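Stidomari
Stone surface terms and care records, version 3

Contents
Summary
Files
Fields
How the records were made
Known problems
Splits
Surface terms
Licence and citation
Changes

Summary

Stidomari is a table of written records on natural stone worktops in domestic kitchens. Each record gives the stone type as stated by the owner or fitter, the finish, the sealing history and a free-text note on the state of the surface. The set holds 1766 records from 333 kitchens. All text is in English. It was put together for work on term extraction and for checking care advice against what owners report. Images are not part of the release.

Files

records.csv: the main table, one row per record
kitchens.csv: one row per kitchen, joined to the main table on kitchen_id
terms.csv: the controlled list of 145 surface terms, with spelling variants
notes_raw.txt: the free-text notes before clean-up, in record order

All files are UTF-8 with Unix line endings. Commas inside notes are quoted. Empty cells mean "not asked"; the value "unknown" means the question was asked and the owner could not answer. Please do not merge the two on import.

Fields

record_id: integer, unique, not reused between versions
kitchen_id: integer
stone_stated: marble, granite, limestone, slate, quartzite, other
stone_checked: same values, filled only where a fitter's invoice was seen
finish: polished, honed, leathered, unknown
sealed_last: year, or unknown
sealer_type: solvent, water, none, unknown
note: free text, cleaned
terms: list of term codes, separated by semicolons

The field stone_stated should not be used as ground truth. Owners often call a quartzite a marble, and dark limestones are sold as marble by many yards. Where stone_checked is filled it takes priority.

How the records were made

Notes were collected on paper forms by fitters working for Lightfoot and typed up later using the Mistico entry tool. The forms were filled in during a normal visit, before any cleaning or repair. Term codes were added in a second pass by two readers working apart. Where they disagreed, Pauline Dobson made the final choice, and the row carries the flag "resolved" in the terms column.

Clean-up was light. Names, addresses and telephone numbers were removed. Spelling was left as written, apart from stone names. Measurements in inches were converted to millimetres and the original figure kept in notes_raw.txt.

Known problems

Polished finishes are over-represented. Slate is thin in every split and results on it should be reported separately or left out.

The words "crack", "fissure" and "vein" are used loosely in the raw notes. A fissure is a natural feature of the stone and a crack is damage, but a written note seldom gives enough to separate them. Both codes are applied in such rows.

Dates of last sealing come from memory in most cases. Treat them as good to within a couple of years.

Splits

The split is made by kitchen, so no kitchen appears in both train and test. The list of test kitchens has not changed between versions. A loader that splits by record will leak, as notes from one kitchen share a great deal of wording.

Surface terms

Terms fall into two groups: those that describe the stone itself (codes starting N) and those that describe wear, damage or matter lying on it (codes starting W). N terms cover ground colour, veining and mineral staining. W terms cover chips, etching, scratches, rings, smudges and debris. A row may carry any number of either.

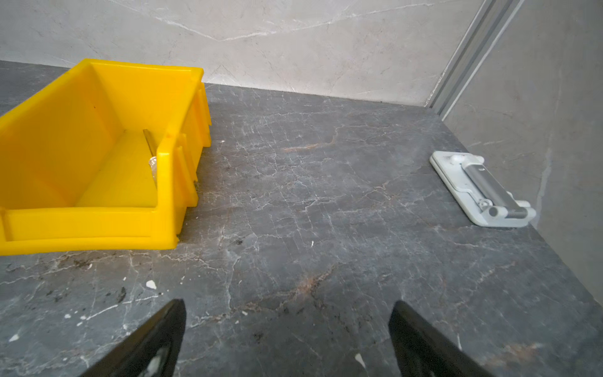 Fig. 1. Dark grey marble, dense white veining with faint rust-brown streaks (N). Small white flecks and chips on the surface (W).

Pale marks on dark stone are the commonest source of disagreement between readers. If the note does not say whether a mark wipes off, use W-PALE and leave the narrower codes alone.

Licence and citation

Free to use and share with credit. Cite as: Dobson, P., Stidomari: stone surface terms and care records, version 3.

Changes

Version 3 (24/01/2021): added sealer_type; fixed quoting in notes.
Version 2: added terms.csv; withdrew the October batch from Flillora, which had duplicate kitchen numbers.
Version 1: first release.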